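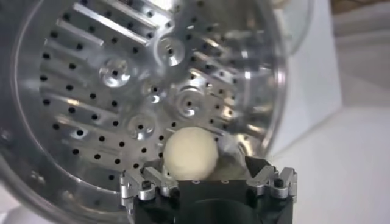 Lesezeit: 1 Min. · 123 Wörter

Hefeklöße im Dampfgarer: Lochblech wirklich ohne Papier?

Viola Morelli
In jedem zweiten Rezept steht, man könne die Dinger direkt auf den gelochten Edelstahl setzen, da klebe nichts. Glaube ich nicht. Bei mir hängt der halbe Boden in den Löchern. Einölen hat kaum etwas gebracht. Macht das jemand tatsächlich so?

Udness
Ja, seit Jahren. Dünn ölen, fertig.

Prerier
»Dünn ölen« hat sie doch gerade geschrieben. Ich nehme Backpapier, knapp größer als der Kloß, damit der Dampf durchkommt. Und nach dem Abschalten 3 Minuten warten, erst dann abheben. Von den teuren Silikonmatten halte ich wenig, meine roch nach Gummi. Deckel umgedreht ablegen, sonst schwimmt der Tisch.

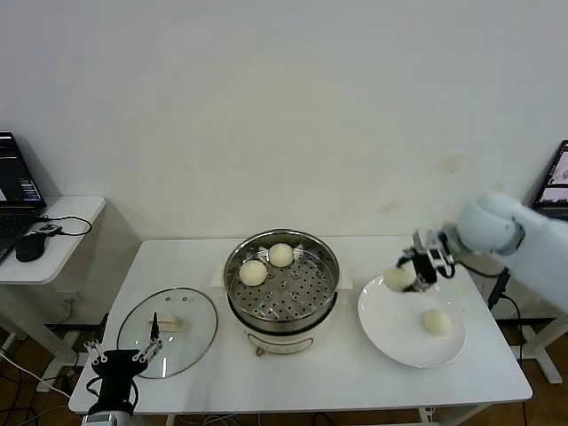 Zwei auf dem Einsatz, der Glasdeckel liegt links.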